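Protska Arm Build, Spring Progress Report
To: Su-chen Kong, Vokus Small Builds Fund
From: Solomiia Demchenko, for the Protska workshop group
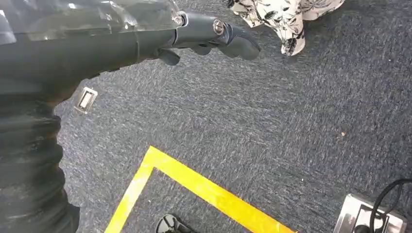

Where we are

Hi Su-chen! I promised you a proper report this time and not another string of late-night messages, so get a cup of something. The short version is that the arm is up, the hand is on, and we've started asking it to pick up cloth (napkins, scarves, a pillowcase of Lev's that he has now asked for back twice). The longer version has a bad bearing in it and one week I'd like to forget.

When we applied, the plan was an arm and hand that could take clothes off the floor and put them in a basket, built by people with day jobs, in a shared workshop, for the price of a decent used motorcycle. That's still the plan. We're a little behind on the basket part and a little ahead on the hand, and I think on balance I'm happy.

The arm

Kwaku Kyei did most of the arm and I want that written down somewhere official, so here it is. He rebuilt the elbow joint from scratch in February after the first one developed a wobble you could feel with your palm. We'd blamed the motor, then the mount, then each other, and it was a bearing all along, sitting a hair crooked in its seat. He pressed in a new one and the wobble went away that same evening.

The clear shell is staying. I know your notes said to consider an opaque one, and I did consider it! But being able to look in and see whether something is rubbing has saved us from taking the thing apart more times than I can remember. It does throw reflections when the overhead lights are on, and Lev complains that it messes with his video, so we may try a matte film on part of it. The dark gray housing I have no complaints about.

We also moved to the ribbed cable sleeve. The old braided one snagged whenever the arm reached low, and it frayed. The new one is bulkier and picks up dust like you wouldn't believe, but it hasn't caught on anything in 18 sessions.

The hand

Okay, the hand. You remember the two-finger gripper from the fall, the one that pinched everything flat? Gone. Nkrumah Mensah talked us into proper curling fingers, and he was right, and he's been very nice about being right. Cloth is miserable to pick up with a pinch. With fingers that curl down and under, you get a bit of a scoop, and the fabric bunches up into the grip by itself.

What still bugs me is the thumb. It closes a touch early, so on thin fabric the other fingers arrive and find the cloth already pushed away. Nkrumah has a timing change written that we'll put on next week. If that doesn't do it we'll look at the linkage, and I'm hoping very hard that it's the timing.

The hex screws on the hand are ones you can reach without removing the shell now. Tiny thing, huge difference! Swapping a fingertip used to eat half an evening.

The floor

We put yellow tape down on the carpet to mark the zone, and the rule is that people stay behind it when the arm is powered. Everybody has managed to forget the rule at least once (me included, toes over the line, talking about lunch). So Kwaku wired a foot switch that has to be held down for the arm to move at all. Take your foot off and it stops. I feel much better about visitors now.

The tape itself has wrinkles in it and I'll redo it before May. The carpet is harder to work on than the bench was, by the way. A cloth lying on short pile grips it a little and doesn't slide the way it does on a smooth top, so all our bench numbers had to be thrown out. I was grumpy for a day and then decided it's a fairer test, given that people drop their laundry on carpets too.

Pickup tests

Lev Bilyk runs the test log and he's strict about it. A pickup counts only if the cloth leaves the floor completely and stays in the hand until the arm is back at its rest position. By that rule we got 12 good ones out of 23 tries in the last full session. I'd hoped for better. Before the new hand we were getting maybe one or two in a whole evening, though, so I'm choosing to be cheerful.

Most of the misses are on thin stuff lying flat. Anything crumpled goes much better, there's more for the fingers to get under. Printed fabrics gave our vision code some trouble early on, where it would decide that a dark bit of pattern was a gap and aim for it. Lev fixed most of that by having it look for the outer edge first. It still gets fooled now and then.

Money

We've spent $1,276 of this round. The biggest piece was the finger motors from Usura, then the bearing and the sleeve, then a silly amount on fasteners. Nazarenko let us have the foot switch parts at cost, and I'd like to thank them on the project page if that's all right with your office. No overspend to report. I do want to move what's left of the bench budget over to spare fingertips, which wear faster on carpet than we planned for. Can you tell me if that needs a form?

What's next

First the thumb timing, then the new tape, then the basket. The basket is where I expect trouble, because letting go of cloth cleanly is its own problem and we've barely touched it. Kwaku thinks a quick shake of the wrist will do. I think the shake will throw a sock across the room. We've agreed to try his way first.

If you'd like to come by in May, please do, evenings are best and we'll have coffee on. Bring something you don't mind seeing on the floor!

Solomiia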